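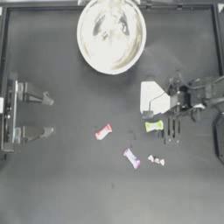 A white bowl with a shiny inside and nothing in it.

News > Village Newsletter > Out and About

The sweet bowl by the door, and other small ways of saying hello

By Melahat Kaplan
November

When my mother had visitors, and she had a great many of them, the first thing that happened was the sweets. Coats could wait, and so could the news about whose knee had been operated on. You came through the door, you were given a kiss on both cheeks, a splash of lemon cologne in your cupped hands and then the bowl was under your nose and it stayed there until you took something. If you took one she would tell you to take another for the road, even if the road was only across the landing.

I have been thinking about her a good deal this autumn, partly because the evenings have drawn in and partly because our Thursday-that-isn't-always-a-Thursday social at the Drandudthorpe reading room has started up again after the summer. I promised to write something for the newsletter about how it is going, and I'm afraid I have got as far as the sweets and may not get much further!

When we began, we had tea, a rather serious tin of digestives and a lot of people looking at their shoes. It is hard walking into a room where everybody seems to know each other already. I remember it very well from my own first winter in the village, 17 years ago now, when I walked round the green twice before I had the nerve to go in to the harvest supper. A lady I had never met gave me a toffee and asked if I could reach something down from a shelf for her, and I was perfectly all right after that.

So I put a bowl out. I don't make a speech about it, I just hold it out to whoever comes in, as my mother did, and you would be surprised how much talk comes out of it. People have very firm opinions about sweets. There was a long and quite heated discussion last month about whether pear drops taste of pears (I say no) and whether anyone under fifty has ever bought a humbug on purpose. 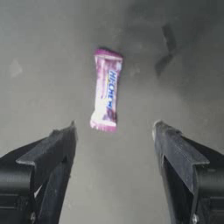 Tuncay Keskin, who many of you will know from the allotments, grew up in a house where the good sweets were kept on top of the wardrobe and only came down at the end of Ramadan. The children would go from door to door in their new shoes, kissing the hands of the older neighbours and holding out their bags, and by noon they would all be sitting on somebody's wall doing swaps. The fruit ones were worth two of the plain, he told us, and anything with a nut in it could get you nearly whatever you liked. He still can't pass a dish of them without putting one in his pocket for later, and his wife finds them when she does the washing.

That set everybody off. We had aniseed balls in a twist of paper after chapel, barley sugar for the coach to the seaside, and a grandfather who kept mints in the glove box of his van next to the fuses, so that they always tasted a little of van. One of our quieter regulars, who had been coming for weeks and hardly spoken, told us about the corner shop her aunt ran and how she was allowed to weigh out the quarters on a Saturday. She talked for a good half hour and we were late putting the chairs away.

I would love to collect these up for the winter issue. If you have a memory of a sweet, or a shop, or a relation who was generous or mean with either, please write it down for me. It needn't be long and spelling doesn't matter a bit. Anything up to 700 words can go in as it is, and if you get carried away, as I do, I will ring you up and we can trim it together over a cup of tea.

A few practical things before I am told off for using up the whole page. We start at half past two and go on until the kettle gives out. The side door is the one to use, as the front sticks in damp weather. If you need a lift from the Kirnen Road end, leave a note in the reading room letterbox and we will sort something out. Wrapped sweets only for the bowl, please, and do say if there is something you can't have, because we keep a few sugar-free ones back and there is always fruit.

And if you find yourself walking round the green twice, do come in. I will probably be just inside, holding the bowl.

Contact the newsletter | © Drandudthorpe Village Newsletter | Back to top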